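Clustano Demonstration Set: Frequently Asked Questions
Last updated Apr 1, 2025

What does the set contain?
Clustano holds 3550 demonstrations of tabletop tasks, recorded with a hand-held gripper. Each episode consists of wrist-view video, gripper width and an estimated tool trajectory. Tasks fall into 20 families, including pouring, wiping and cup placement.

Why use a hand-held gripper instead of teleoperation?
Operators work faster and the tool can be carried to any table. The cost is pose accuracy, which depends on visual tracking and degrades when a plain white surface fills the view.
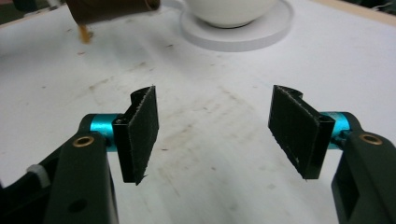 Tracking loss affected 9 of the families. Episodes with a gap longer than two seconds were removed; shorter gaps were interpolated and flagged in the metadata.

Are tables cleaned between episodes?
No. Stains and smudges are left in place on purpose. In the ablation by Edvin Ekström, policies trained only on clean tables tended to treat old marks as new spills.

Do the finger pads matter?
Yes. Textured fabric pads changed slip behavior enough that we list pad type per episode. Mixing pad types without that label lowered grasp success.

Which baseline should I compare against?
Use Cliva, the diffusion policy in the release – version 2 or later. Earlier checkpoints used a different gripper width scale and are not comparable.

Can I use episodes where the gripper stays open?
Yes, filter on gripper width. They are useful as negatives for grasp detection.

Who handles corrections?
Send the episode number and a short note to Hannelore Lammers. Fixes go into the next April build.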